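Visit report: Mundeck training ground, Strachan

The Mundeck academy opened its training ground to coaches and club staff on 2023-09-07. Entry was by registration, in groups of 15. Our group was led by Rhona Tennant, head of physical preparation.

The tour began on pitch two, a hybrid surface relaid in April. The irrigation runs on a separate circuit for each half, so one goal area can be watered while the other is in use. Tennant gave the mowing height but asked that it not be published.

The indoor hall measures 70 by 65 meters and is used mainly by the under-16 squads. Lighting is adequate. The divider nets take too long to lower, and the session we watched started late as a result.

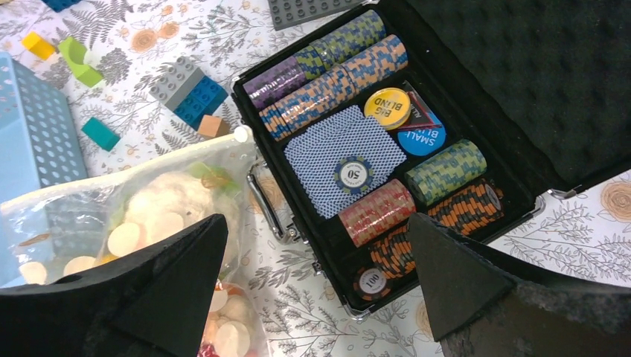
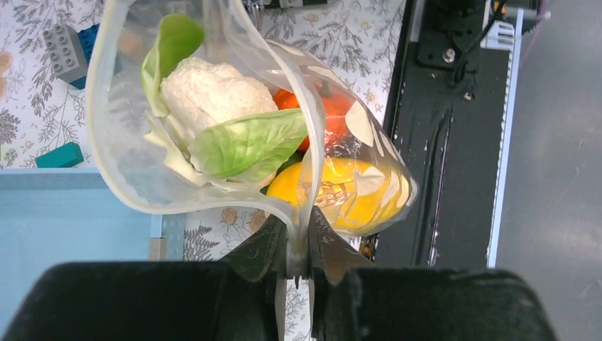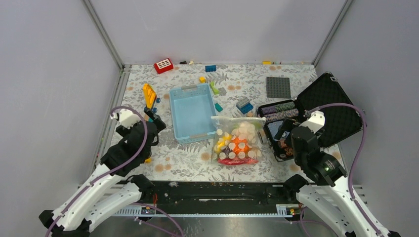
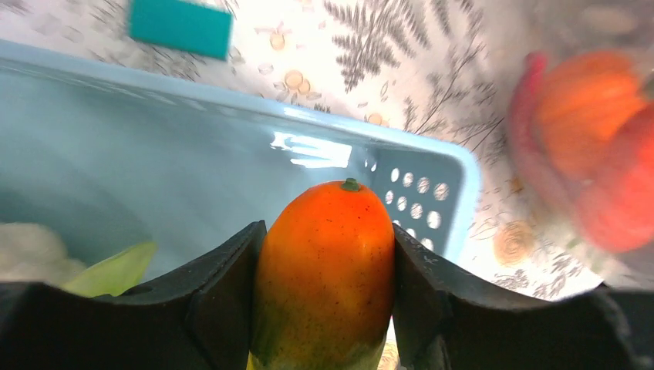 Shih-chieh Kuo

The rehabilitation room was the most useful stop. Players returning from knee and hamstring injuries follow a five-stage protocol. Stage four is repeated sprints on grass, and a player moves on only after two clean sessions. Match minutes are then capped for three weeks. Priya Escobedo, the senior physiotherapist, said the cap causes most of the arguments with first-team coaches.

Player load is logged in Brondura. The database held 1144 sessions on the day. Export to other systems is still manual, and the goalkeepers are recorded on a different template.

Questions were taken in the canteen. Arlo Holloway asked about loan players, who are tested before they leave and again on return, with nothing recorded in between. Parking is on the north side, and the gate closes at six.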